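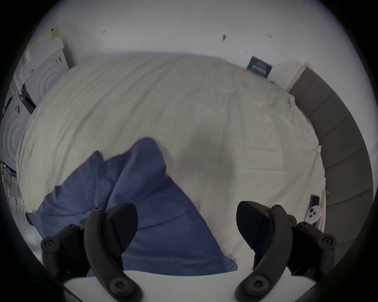
Ticket 323 – smart thermostat drops off wifi overnight, Unar hub, unit at Zundesdale. Reported by tenant, logged by Nantana Sitthichai. Back bedroom is the cold one, tenant says heating cuts out in the small hours and the app shows "device unreachable" by morning. Bed in there has the off-white sheet and a crumpled blue pillow on it, headboard at the right-hand end, so sensor can't go on that side without ending up behind the padding. Keep that in mind for step 4.

**Status:** open, waiting on part
**Priority:** was low, bumped to medium May 8, 2023 (winter coming, tenant not impressed)

**Tried so far**

1. Power cycled hub. Came back, fine for the evening, gone again overnight.
2. Forgot network + rejoined on 2.4 only. Router was merging both bands under one name, have split them. No change.
3. Checked the log on the hub. Error 409 repeated every few minutes, then nothing until reboot. Lombardi support reckon 409 is a duplicate registration – old thermostat never got removed from the account. Found it, deleted it. Error gone from log but dropout still hapening.
4. Moved temp sensor off the windowsill. Was reading way too warm in the arvo sun and telling the heater to stay off. Separate problem but worth fixing while there.
5. Firmware. Was on build 264, app claims that's the latest. It isn't, Ralitz installer has a newer one on his laptop. Need him to send it.

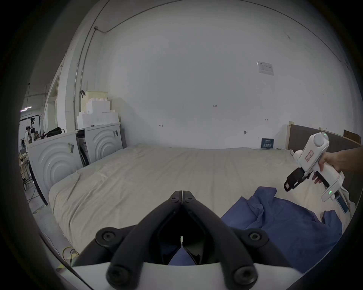
*Back bedroom, bed and headboard.*

Signal is OK in the hallway and rubbish once the bedroom door is shut. Tenant shuts it at bedtime. Might be the whole story?? Asked them to leave it open two nights and report back. First night no dropout, second night dropped anyway, so no.

Battery in the sensor reads 100 percent but it read 100 percent when I took the battery out too, so ignore that number – app is cacheing it. Put a new one in regardless.

**Next**

- chase Ralitz for firmware file
- lock the hub to a fixed channel, neighbour's router is sitting on the same one
- if still dropping, swap hub under warranty (runs out in July, don't leave it)
- tenant has the oil heater from the garage in the meantime

Pls don't close this one when the firmware goes on. Wait a full week first, last ticket got closed same day and we were back out there. – N.S.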